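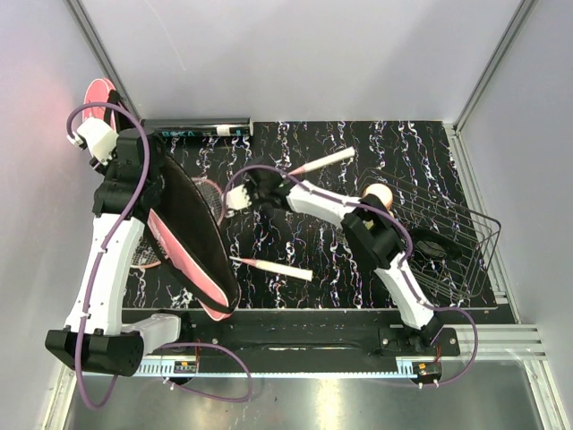 Progress Report: Inum Two-Arm Packing Cell, Gokenora Shared Workshop
Submitted to the Montecinos Small Works Fund
Reporting period ending in December

The Inum project was awarded support to build a two-arm tabletop cell that can put away sports equipment, using the facilities of the Gokenora shared workshop. During this period the project moved from assembly to trials with real equipment. Both arms are now mounted along the near edge of the table, with an aluminum profile at each side of the enclosure, and the work area is large enough to hold an open racket bag, the rackets and a wire basket at the same time. The purple cables are routed along the links of each arm and back to the electronics beneath the bases. This replaces the temporary wiring noted in the previous report.

1. Work completed

The mounting beam was drilled, leveled and fixed in place. The first set of base plates did not sit flat and had to be remade in the workshop, a loss of about 14 working days. Joint calibration was then carried out on both arms and repeated after the bases had been loosened and tightened again. The results were close enough that no further change to the plates is planned.

The control program, known within the project as Joko, now runs both arms from one computer. It includes a shared stop, a speed limit for each joint, and a check that prevents the two elbows from entering the same space. The check is cautious and sometimes halts a motion that would have been safe. It will stay as it is until more trial hours have been logged.

2. Trials with badminton equipment

The badminton set was chosen because it brings together items that call for very different handling. The bag is soft and changes shape, the rackets are long and light, and the shuttlecocks are easily crushed. Trial layouts are varied between runs so that Joko is not tuned to a single arrangement.
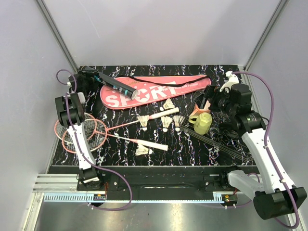
Figure 2. Trial layout with racket bag, shuttlecock tube, two rackets and loose shuttlecocks; left gripper at the end of the tube.

Rackets are the most dependable item at present when approached by the handle. Approaches near the head remain disabled in the program. Shuttlecocks can be picked up at low speed, but grip force still needs work – several feathers were bent in early runs and the closing speed was reduced as a result. Holding the bag open with one arm while the other places an item inside has been attempted only in short sequences and should not yet be regarded as a working function.

3. Gripping of smooth and rounded items 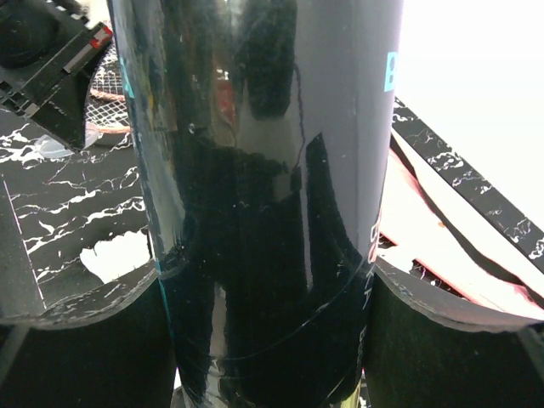 Inum Project Lead, Gokenora Shared Workshop

The shuttlecock tube has required more attention than expected. Its surface is glossy and dark, and reflections on it can mislead the software that estimates its edges. The fingers need to close on both sides of the tube at nearly the same moment, or it rolls. The finger edges are already scuffed, and replacement pads in a softer material have been priced.

4. Budget and schedule

Spending remains within the approved amount. The cost of remaking the base plates was met from the materials line, and no transfer between lines is requested. The schedule is behind by 2 weeks. It is expected that part of this can be recovered, as the workshop has agreed to extend evening access.

5. Next period

Work will center on the softer finger pads, force limits for shuttlecocks, and longer sequences with the bag – in that order. A full packing run, from scattered items to closed bag, remains the target for the end of the grant. The Fund is asked to approve the revised schedule attached to this report.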